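Weekend Baker / Counter Help - Sadbridge

Posted 27/08/2019

Milness Bread, Sadbridge shop. Need someone fast, our Saturday person is off to college.

Hours
Saturdays and Sundays, 5 am to 1 pm. Some holidays. Extra shifts in April when the Easter orders hit, paid at time and a half. If you can't do early mornings please don't apply, we've been down that road.

Pay
$15 an hour to start, goes up after 30 days if we both like how it's going. Tips split at end of shift. Free loaf every day you work, two if it's slow.

What you'll do
Shape rolls and sandwich loaves. Load and unload the deck oven (it's the old Murakami, runs hot on the left, you'll learn). Bag, label, stock the shelf before we open. Run the register when the line gets long. Sweep, mop, trays. Lots of trays.

What we need
Some kitchen experience, doesnt have to be bread. Able to lift a 47 lb tub of dough off the floor rack without help. Food handler card, or get one in your first two weeks, we pay for it. Steady on your feet. Polite before sunrise.

Nice to have
Sourdough at home. Can drive the van to the Drerar market when needed. Some Spanish.

Not needed
Culinary school. A long resume. A cover letter, though a couple lines about yourself is fine.

How to apply
Come by the shop any weekday after 9, ask at the counter for a form. Or slide a note under the side door with your name, phone number and when you can start. No email please, we dont check it. Bring two references, one from a job. A teacher or coach is fine for the other if this is your first.
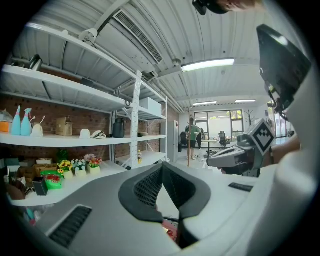

Trial shift
If the form looks good we call and set up a paid trial, one morning, 4 hours. Closed shoes, hair tied back, no rings or bracelets. Aprons we have. You'll shape, you'll bag, you'll eat breakfast with us. We tell you yes or no by the end of the week.

Must be 18 or over on account of the mixer. Job stays open till filled. Parking in back, not on the street, they ticket.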